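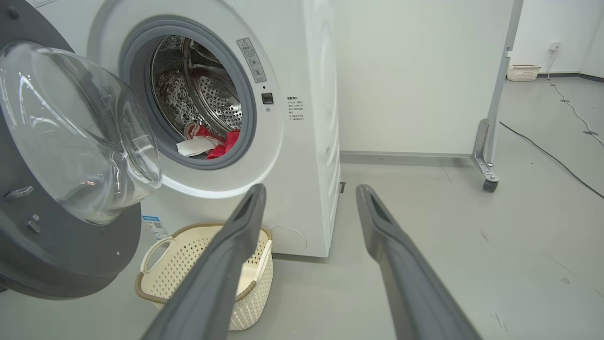
Grusville: finger and camera trials on the laundry task

By Gladys Villca
April 30, 2020
Reading time: 6 minutes

Hello, and thanks for downloading this! Grusville is our little collection of recordings of a two-armed robot getting washing out of a front loader and into a basket. I wrote this README because I was fed up with answering the same questions by email (sorry, Octavio) and because the folder names make sense only to me and, on a good day, to Yeison.

What we were after

We wanted to know which fingers and which camera position made life easiest for the person driving the arms. I'd been arguing for long fingers for ages. Yeison Puma was on the side of short ones, which he says are stiffer and don't wander about when you push them against something. He's right about the wandering, I'll give him that. But a drum is a deep thing to reach into, and with the short set the body of the gripper gets to the rubber seal well before the fingertips get to the far sock.

So we recorded both, with the same people driving and the same machine. The two sets are called Rurklow (long) and Codov (short) in the folders. Those are just our workshop names for them, so please don't go looking for a shop that sells them.

What's in the download

- 20 sessions, each in its own folder
- 2 finger sets, named in the session notes
- 4 drivers: me, Yeison, Sheyla Echeverri and Dariusz Czerwiński
- joint positions and gripper opening for both arms
- video from the head and from the wrists
- a plain text notes file for each session, typed by whoever was driving, so the spelling varies a lot

The video and the joint readings share one clock. If you open a session and the arms seem to move a touch before the picture does, check that you've loaded the shifted timestamps and not the raw ones. Both are in there. I'd have thrown the raw ones away but Sheyla talked me out of it, and she was right, as we needed them again a week later.

Head camera or wrist camera?

This is the bit I get asked about most. The head view gives you the door, the seal, the basket and both grippers together, so it's lovely for planning a move and for not knocking one arm into the other. What it doesn't give you is much sense of depth once a finger goes into the drum. You end up reaching, closing, pulling back and finding you've pinched a bit of air.

The wrist view is the other way round. You get right up close to the cloth and can pick your fold, but you lose track of where everything else is, and the open door in particular has a habit of turning up when you'd forgotten it. Shiny glass and a shiny drum don't help either! Both throw back the ceiling lights, and the exposure jumps as the wrist turns towards them. We fixed the exposure for the later sessions. The earlier ones were left on automatic, and you'll see it in the brightness, so do check the notes file before you mix them.
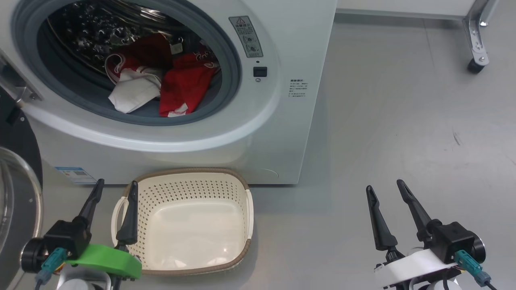

Head camera view with the washing still in the drum, the basket on the floor and both grippers open.

My own favourite way of working was head view large, wrist view small in the corner, and a glance down at it just before closing the fingers. Dariusz had them swapped and did perfectly well. We never agreed on it, so the screen layout is written down for each session and you can sort by it if you fancy having the argument for us.

Fingers: how they felt

I'm going to be a bit unscientific here, because the numbers are in the files and you can do your own sums. Driving with the long set felt relaxed. I could keep the wrist outside the seal most of the time and let the fingers do the reaching. The price is bend. Grab a big towel that's wedged under something else, pull, and the tips splay apart and let go of it. You learn to take a deeper bite and to pull along the fingers, never across them.

The short set held on like anything. Once it had the towel, the towel was coming out. Getting to it was the trouble, and Yeison spent a lot of time nudging the wrist past the seal at odd angles. We did catch the seal more than once, and those goes are marked "contact" in the notes. Please keep them in if you're training on this. I think the clumsy ones are some of the most useful bits.

Thin things were hard for both. A light shirt lying flat against the metal gives you nothing to pinch, and the fingertips slide over the little holes. Sheyla's trick was to drag it forward with one fingertip until it bunched up at the lip, then take it from there. It works with either set and I've copied it shamelessly ever since.

The basket

Where the basket goes matters far more than I'd expected. Put it right under the opening and anything you drop lands in it, which is grand, but then the arms have to come in over the top of it and the lower finger can catch the rim. Move it out and you have to carry everything further, with sleeves trailing. We settled on keeping it directly in front of the machine. Some sessions have it turned a little, and that's deliberate, as we wanted drivers to look at it properly each time.

There's also a small group of recordings where one gripper holds the basket by the handle while the other unloads. The folder is called Espinoza. I wouldn't lean on it too heavily, because only Dariusz got the hang of it and you'd be learning his way of doing things and not much else.

Controllers

We drove everything with a pair of small leader arms, one for each hand. Before that we tried handheld controllers with buttons, and I gave up on them quite quickly: fine for pointing, horrid for twisting a wrist inside a round opening. None of the button-driven sessions are in this release. They were too short and the logging was in a different format, and I really couldn't face converting it.

Things that are wrong with it

All the sessions use one machine on one smooth floor, so don't expect a model trained on this to cope with a top loader or a rug. The door is already open when recording starts. The clothes are a small pile, never a full load. There's no force sensing at the fingertips, so "gripped" in the labels means that the gripper stopped closing early, and a thick seam can fool it.

The success labels were done by hand by Octavio Ticona, watching the head video. An item counts if it's wholly in the basket at the end. A leg hanging over the rim doesn't count, and yes, we had words about that one.

Using it

Have it, change it, build on it, and tell us how you got on. If you find a broken file, send me the session folder name and the driver's initials and I'll dig out the original. I'm hoping to put up a second release in July with softer fingertips on the long set, if the moulds behave themselves.

Related items

- Rurklow finger drawings and print settings
- Codov finger drawings
- Fixing exposure on wrist cameras near shiny metal
- Notes on leader arms, by Yeison Puma
- Labelling guide for basket tasks, by Octavio Ticona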